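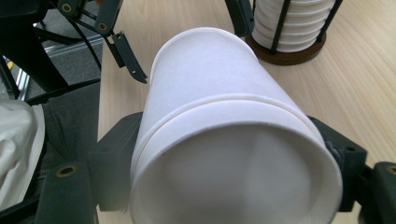
Speaker notes: Cup handling at the coffee station, Bresatley canteen
Ásdís Bisgaard, 19 minutes plus questions

1. Opening
State the scope. One canteen, one station, one task: paper cups. Food prep is outside this talk.
The station serves 700 drinks on a normal weekday. Before March, staff took every cup from the dispenser by hand.

2. The task
Cups are stacked upside down in a wire dispenser. Take one, turn it over, set it down.
A paper wall gives under light pressure. Grip too hard and the rim goes oval; grip too lightly and the cup turns between the fingers.
Staff demonstrate the task with hand-held grippers. The recordings go to Nultitz for training.
Pause on the slide. Let people look at the rim.

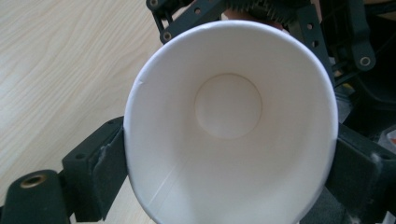 3. What changed for staff
Demonstration is now a rostered duty, one hour per shift, paid at the station rate. It was unpaid extra work for the first two weeks. Say so plainly.
Staff wrote the reject criteria. The Clarnenus draft had one line on creased rims. Ours has a page.
Wrist complaints: do not claim a reduction. We have no baseline.
Of 91 staff asked, 76 returned the survey. Most common request: a say in the hours when the arm runs.

4. What did not change
Headcount at the station. Lid fitting. Refilling the dispenser.
The morning rush is still fully manual. Vi, the scheduling tool, blocks the arm until 10:30.

5. Open points
Who owns the recordings when an employee leaves. Legal has the question.
Whether demonstration counts toward a pay grade.
Take questions. If asked about cost, refer to the handout, second page.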